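Chapter 5
Sorting and Laying Out Small Parts 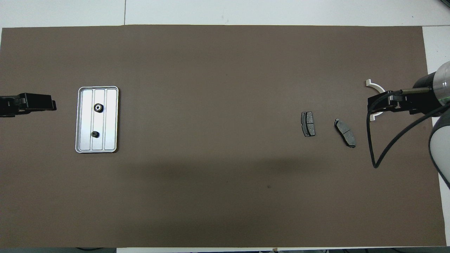
A repair job is often won or lost at the bench before a wrench is picked up. Parts come off a machine in one order and have to go back in another, and in between they spend an hour, a night, or a week out in the open. This chapter deals with that time. It covers the work surface, the mat, the tray, and the habits that keep one part from being mistaken for another.

By the end of the chapter you should be able to:

Set up a bench for sorting mixed parts
Decide which parts belong in a tray and which belong on the mat
Lay out paired parts so they can be compared
Write a parts tag that someone else can use
Recognize parts that should be set aside for measuring

Words to know: backing plate, bore, friction surface, groove, kit, mat, parts tag, root, tooth

5.1 The work surface

Choose a table that is level and well lit. A white or light gray top is preferred in most training shops. Dropped screws and metal chips show up on it, and so does spilled oil. The top should be wiped down before each job, including the edges, where grit tends to collect.

Cover the part of the table you will use with a mat. The mat should reach nearly from one side of the table to the other, with a strip of bare tabletop left at the front and back. A mat in a middle shade, such as brown-gray, works well for metal parts. Very dark parts get lost on a black mat, and bright ones are hard to look at on a white one. Brake pads and gears are heavy for their size and have hard corners, and a mat protects both the part and the table from scratches.

Keep food, drinks, and paperwork off the mat. The job sheet goes on a clipboard or a hook.

5.2 Trays

A parts tray is a shallow metal dish with a raised rim. Some trays have a flat bottom. Others are formed with ribs that divide the bottom into long channels. Small round parts tend to roll, and the rim keeps them from reaching the floor.

Gears go in the tray. Two gears that look alike may differ in tooth count, bore, or thickness, and they should be placed with a clear gap between them so that their teeth do not touch. Put the larger gear at the top of the tray and the smaller one below it. If a third gear comes from a different assembly, start a second tray.

Flat parts that cannot roll may stay on the mat. Brake pads are the usual case. Lay each pad down where the groove in its friction surface can be seen, and leave enough space to pick up one pad without moving the next. The tabs on the backing plate catch on each other when pads are stacked, and stacked pads are easily mixed up.

Curved parts should be set down last, in a space already cleared for them. An arc-shaped piece can rock if it is laid on its outer edge. Rest it flat with the open side facing the same way each time.

5.3 Sorting by kit

In a small shop, parts are sorted by job. In a larger one they are sorted by kit, meaning the full set of parts needed for one repair. The parts room at Joturine, a bus depot outside Stetwood, keeps 400 kits on its shelves. Zewditu Woldegiorgis ran that room for 27 years, and the layout order used in this chapter is adapted from her bench sheet:

1. Clear and wipe the table.
2. Put down the mat.
3. Set the tray on the left.
4. Place gears, bushings, and fasteners in the tray.
5. Place flat parts in the center and to the right.
6. Check each part against the kit list and tag it.

Left-handed workers may reverse steps 3 and 5. What matters is that everyone who shares a bench uses the same arrangement.

5.4 Tags

A tag carries the job number, the name of the part, the side of the vehicle it came from, and the initials of the person who removed it. Use pencil or paint marker. Ballpoint ink comes off when a tag is handled with oily gloves. Tie the tag through a hole where there is one, and never stick tape to a friction surface.

5.5 Setting parts aside

Sorting is a good time to catch damage. Look at each gear for chipped teeth and for cracks at the root of the tooth. Look at each pad for uneven wear from one end to the other, and check that the backing plate is straight. Any part in doubt goes in a separate tray marked MEASURE. The measuring itself, with calipers and a wear gauge, is taken up in Chapter 6.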